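Washroom, Hidwood Flat 2 – Gallery

Fixtures, finishes and items in daily use

The gallery covers the washroom at Hidwood, Flat 2, after the change of basin and faucet. The room is small and does more than one job, so the notes deal with the fixed parts first and the loose items after them. Drawings for the water lines and the waste are kept with the flat records and are not repeated on this page.

Basin

The old basin was a round bowl on a pedestal. It had a narrow rim with no place to set anything down, and water ran off the back and onto the wall. The replacement is listed in the Ninell catalog as model 752. It is a wide unit with a flat rim and a ledge along the back. The bowl is shallow and slopes to the drain, so it takes less water to fill to a useful level. A shallow bowl also splashes more when the faucet is fully open. The valve under the basin was turned down until this stopped.

The joint between basin and wall is a single bead of white sealant, left for a full day before the water was turned back on. Check it once a year and cut out any part that has lifted. New sealant does not hold well over old.

Faucet

The faucet is from the Leone range. Taking it off the basin and putting it on the wall leaves the ledge clear for wiping and removes the ring of scale that used to form around the base of the old one. The pipes behind the wall were moved up by 8 inches to suit. Scale on the spout comes off with a cloth soaked in white vinegar, left on for 40 minutes and rinsed. Do not use scouring powder on chrome.

Floor and walls

Floor tile is the same throughout the room and was not changed. The grout was cleaned with a stiff brush and sealed again. Walls were given two coats of washable paint in pale gray – the second coat went on the next morning. The paint is Rudimura satin. A flat finish was tried first on the wall behind the basin and marked too easily.

Items on the ledge

Only things used every day stay on the ledge. Everything else goes in the hall cupboard. The ledge is cleared and wiped on Wednesday, when the soap residue is also rinsed off and the toothbrush cup is washed out. Cups without drain holes collect water at the bottom and need this more often than people expect.

Seating

Chairs are kept in the room for towels and clothes, as there is no rail yet. A rail is planned for the wall opposite the basin. Chair feet should have felt or rubber caps on this tile.
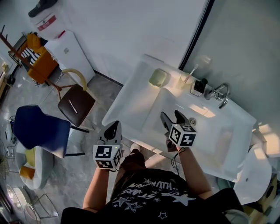

WASHROOM / BASIN AND LEDGE

White basin with flat rim and round drain, sun on the right side. Toothbrush in a white cup and a small black-and-white pump dispenser on the back ledge, chrome faucet with curved spout to the right. Chairs at left on the marble-patterned tile – one with a dark brown seat, one deep blue.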